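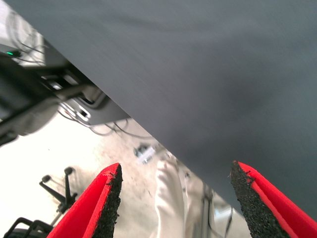 Two Hours Among the Rules at Sondero

Home News Visits Archive Contact

The invitation to the Sondero open day in Drurnden promised "robots at work." It came with a release form, a parking map, and a request for closed-toe shoes. I have been to weddings with less paperwork.

Sondero runs small assembly cells for people who want gears put onto things. The one everybody lined up for is called Mirnard, and it works over a wide gray table with a pair of red fingers. Before we got near it we were given the house rules, known as the Boyer book after the building they were first written in. The Boyer book is 247 pages long. Our host held it up with both hands.

Most of it is sensible. Anyone may stop the cell at any time and does not have to say why until the next shift meeting. A program that has been changed runs at low speed until a second person has watched it through. Feet and chairs have their own chapter, and I found myself checking where mine were.

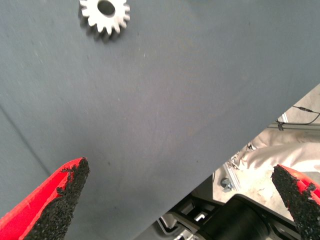
White first, metal later

A new routine gets tried on white gears before anyone hands it a steel-gray one. This is rule 94, and it was quoted to us by number, the way some people quote scripture or parking law. The argument is that a bad grip on the practice gear costs you a practice gear. I asked what happens if the routine only works on the practice gear. There is a rule for that too, and it involves starting over.

They are also firm on small parts left on the table. One gear out at a time, unless the job sheet lists more. I thought of my own kitchen counter and kept quiet. 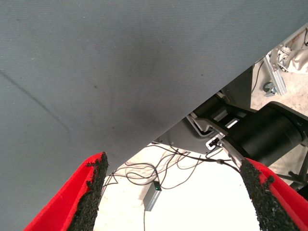 The chapter on cables

Cables have the longest chapter in the book and, on the evidence of the floor, the most left to achieve. A good tangle of thin black ones lay there in loops, with a little gray box sitting among them, its green light on. The rule says cables should be tied, labeled, and kept out of the walking path. Our host read it aloud in a steady voice, looking at the ceiling.

To be fair, the labeling log was produced on request and had reached entry 1209. Tying, I gather, is a separate log.

Grip pads get a whole page. They are black and gritty and they shed, so the book asks for a look before each run and a wipe of the table after it.
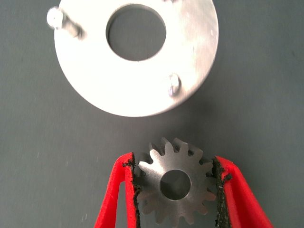

What the book won't settle is how many crumbs are too many. It says "excessive," and three people at the cell gave us three readings of the word, all delivered with confidence. One of them wanted a gauge. Another felt a gauge would need its own chapter.

I left with a tote bag and a photocopy of rule 94. Coffee was in the hall until four, lids compulsory.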